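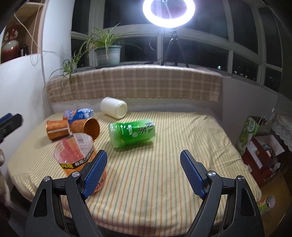
En defensa del mantel de todos los días

14 de abril de 2021

Llevo tres semanas discutiendo en casa por un trozo de tela, y como ya he aburrido a toda la familia con el tema, os toca a vosotros. La cosa empezó en marzo, cuando alguien (no diré quién, pero cena conmigo) propuso jubilar los manteles y pasarnos a los individuales de silicona. Que se limpian con una pasada, que no hay que planchar, que caben en un cajón. Todo verdad, y aun así me puse como una fiera.

Yo crecí en una casa donde poner la mesa empezaba por el mantel. Lo primero era el golpe de tela en el aire, ese plof que hace al bajar, y a partir de ahí ya no se podía dejar encima ni los deberes ni las llaves ni el correo del banco. Era una frontera. Mi abuela tenía uno para diario, uno para los domingos y uno de hilo que salía en Nochebuena y que daba tanto miedo manchar que comíamos todos inclinados hacia delante, como gallinas. Ese no lo echo de menos, fijaos. El que echo de menos es el de diario, el que tenía un cerco de café junto a mi sitio y una quemadura de cigarrillo que era de antes de nacer yo.

Con los individuales pasa una cosa que me molesta más de lo que debería: cada uno come en su parcela. Tú en tu rectángulo, yo en el mío, y en medio una tierra de nadie donde se quedan el pan y la sal. Ya sé que suena exagerado – me lo han dicho con esas mismas palabras – pero probad a comer una semana de una manera y otra semana de la otra. En mi casa, con mantel, la sobremesa se alarga. Con silicona, en cuanto se acaba el yogur ya hay alguien pasando la bayeta y mirándote el codo para que lo levantes.

Otra historia es lo que cuesta comprar uno hoy en día. Me fui a mirar y salí asustada. En Clenwood me enseñaron uno de lino lavado por 349 euros, y la chica, muy amable, me aclaró que las servilletas iban aparte. ¡Trescientos cuarenta y nueve euros! ¿Quién pone ahí encima unos macarrones con tomate? Eso es un mueble, y encima un mueble que se arruga. Luego entré en Drirwood, que es más de mi bolsillo, y me llevé uno de algodón por 11 euros en la mesa de los saldos. Tiene una esquina mal rematada. Me da exactamente igual, esa esquina la pongo hacia la pared.

Lo que me fastidia del de lino no es el precio en sí, cada uno se gasta lo suyo en lo que quiere. Me fastidia la idea de que las cosas de la mesa tengan que ser o de revista o de usar y tirar. O el lino que no tocas o el hule de papel que va a la basura con las migas dentro. En medio había un mundo entero de telas corrientes, de rayas, de cuadritos, que se lavaban mil veces y acababan de trapos para los cristales, y cada vez me cuesta más encontrarlas.

Me diréis que hay que lavarlo, y claro que hay que lavarlo. En mi casa va a la lavadora dos veces por semana, con las toallas, y lo tiendo bien estirado. No lo plancho. Dejé de plancharlo hace años y no ha venido nadie a detenerme. Para el aceite, polvos de talco y paciencia; para el vino tinto, agua con gas enseguida, y si no sale, pues se pone el frutero encima. Mi madre esto último lo consideraría una derrota moral.

De momento hemos firmado una tregua: mantel en la comida y en la cena, y silicona para los desayunos, que cada uno hace a su hora y medio dormido. He cedido más de lo que quería. A cambio, los individuales se guardan en el cajón de abajo, el que se atasca.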